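Search the help pages Go

Faint scuffs on a white tabletop: is there anything that works, or is it all marketing?

Surfaces and Furniture - viewed 161 times

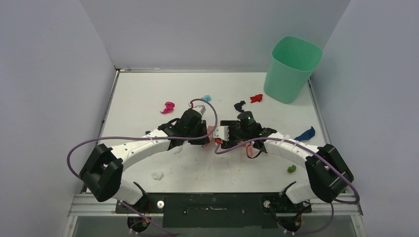 Posted by grayboxbench

I have a white tabletop with pale gray walls on three sides, and a thin metal edge where the top meets the walls. The top has picked up faint scuffs and smudges, worst in the center, lighter toward the sides. I would like them gone, or at least fainter, and I don't believe most of what I've read so far.

Things I have been told to try: toothpaste, baking soda, a melamine sponge, rubbing alcohol, a pencil eraser, and a tub of Dravilero white surface cream that claims to "restore the factory surface." I don't see how a cream restores anything. Either it takes some off or it leaves something behind, and the label won't say which. The woman at the hardware counter in Asville told me it was the best they carry. It was also the only one they carry.

What I've done so far is wipe it with warm water and dish soap and dry it with a cotton cloth. Some of the smudges got lighter. The scuffs look the same to me, though I can only see half of them when I stand straight in front of it.

I don't know what the top is made of. It came secondhand in August with no paperwork. I'd also like to know if I should be worried about the strip along the metal edge, where I can't get a cloth in flat.

I am not looking for a list of everything in your kitchen cupboard. If you've tried something on a white top and looked at it again a month later, I'd like to hear from you.

Posted by sanditback

Easy fix, people make this way too complicated. Wet sand it. Start at 240 and work your way up to 3,000, then polish. I did a white bench top like that and it came out like glass. Takes an afternoon.

Posted by twobuckets

Please don't do the above until you know what you have. On a solid surface, the same material all the way through, sanding is a reasonable last resort. If it's a printed or coated sheet, 240 will go through the white and you will be asking a different question on here next week. I'd also want to know what sandback's bench was made of before I took "like glass" seriously, because plenty of tops aren't supposed to look like glass. A shiny patch in the middle of a dull top is uglier than a scuff.

You're right to doubt the cream. I bought the Dravilero one and the Layug paste, and I put them side by side on a spare white shelf, with a strip between them that got only dish soap. The day I did it, both looked better than the soap strip. After 3 weeks of ordinary wiping I couldn't tell which strip was which. My guess is that they fill the marks with something waxy and it washes out. I can't prove that, and my shelf may not be the same stuff as your top.

What I'd do, in this order:

1. Sort out which marks are on the surface and which are in it. Switch the overhead light off and lay a flashlight nearly flat on the top. Drag a fingernail across a mark. If it catches, no cleaner is going to help you.

2. For marks that sit on top, put a little rubbing alcohol on a cloth and try it in a back corner first. Leave the corner overnight and look again in daylight.

3. If that did no harm, try the worst scuff. Light pressure, and stop if the cloth comes up white.

4. Melamine sponge only if you can live with a slight change in shine. It's a very fine abrasive, whatever the box says. Mine was the Pastden store brand and it did take off a gray rub mark, but it left a dull spot I can still find.

For the metal edge, wrap a damp cloth over a plastic putty knife and run it along the join. Don't pour or spray anything there. If liquid gets under the edge you have no way of drying it.

As for the scuffs that catch a fingernail, I would leave them. They're faint, you said so yourself, and every method I know for removing them carries a fair chance of making them less faint.

Posted by grayboxbench

Thanks. I did the flashlight check tonight and it's a mix. Most of the center ones don't catch. I'll try the alcohol in a back corner and report back if there is anything to report. Not sanding.

Last updated: Saturday, October 30, 2021

Contact - Copyright, all posts belong to their posters - Back to top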